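README - Recetas de pan de Musurdale

Esto empezó como una carpeta con fotocopias y ya va por 910 fichas, así que me he sentado por fin a escribir cómo está organizado, que luego me escribís preguntando (¡y con razón!).

Qué hay dentro

El archivo principal es recetas.csv, una fila por receta. Casi todas salen de los cuadernos de la panadería Wimitz y de los recortes que fui guardando durante años - los de la revista Altent son los más legibles, los demás los pasé a mano y se nota. Las columnas:

- nombre: tal como viene en el original, con sus faltas y todo
- harina_g, agua_g, sal_g: siempre en gramos
- levadura: "fresca", "seca" o "masa_madre"
- horno: grados centígrados, vacío si el cuaderno solo decía "horno fuerte" (pasa muchísimo)
- notas: lo que no me cabía en otro sitio

Aparte está medidas.csv, con 47 equivalencias de tazas, puñados y cuartillos. La del puñado la discutiría yo misma, pero con alguna había que quedarse.

Cosas que conviene saber

Las recetas de centeno llevan mucha más agua de la que parece sensata. No es una errata, lo he comprobado varias veces con la masa pegada hasta los codos. En cambio, si veis una hogaza con 3,000 gramos de harina, sí, es así, eran panes para toda la semana y en un horno de casa no entran. Yo divido entre tres y tan contenta.

En agosto rehíce los nombres repetidos (había once "pan de la abuela", todos distintos) y ahora llevan un número detrás. Si enlazabais por nombre, mirad que no se os haya roto nada.

Lo que falta

Los dulces. Tengo una caja entera de la familia Lytvynenko sin tocar, con unos bollos de semilla de amapola que me muero por probar, pero la letra es endiablada y voy despacio.

Uso

Copiad, cambiad y hornead lo que queráis. Si publicáis algo, poned de dónde lo sacasteis y ya está. Las correcciones, por correo y con el nombre exacto de la ficha, por favor.

Última revisión: 10/21/23 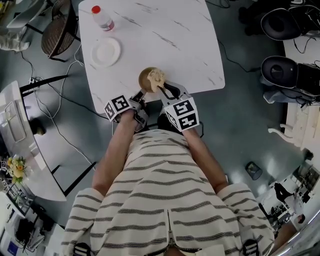

Y una cosa más sobre la sal: en las fichas antiguas es sal gorda, así que si usáis fina pesadla, no la echéis a cucharadas.

Contacto | © Recetas de pan de Musurdale | Volver arriba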